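2019-09-03

Skerkar opens Idden block range to Australian schools

Skerkar has confirmed that its Idden range of wooden blocks is now available to primary schools and early learning centres across Australia. Sets of 12 are priced at $149, with storage trays sold separately. The range was trialled from March at the Osman centre – a program that also guided the choice of finishes and colours.

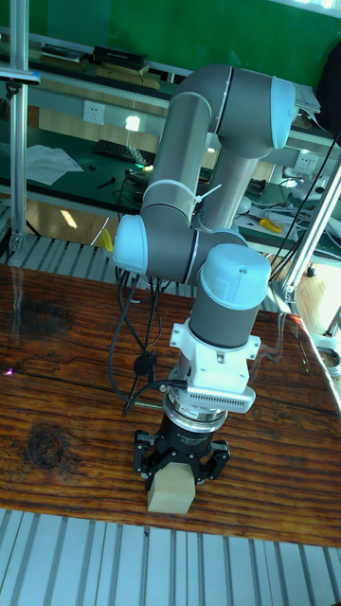
Idden blocks are supplied in several shapes and are intended for tabletop play. Pale finishes were preferred by teaching staff, and a cream-coloured block with flat, angular faces stands out clearly on a glossy brown wooden table. Orders may be placed through Weliteo.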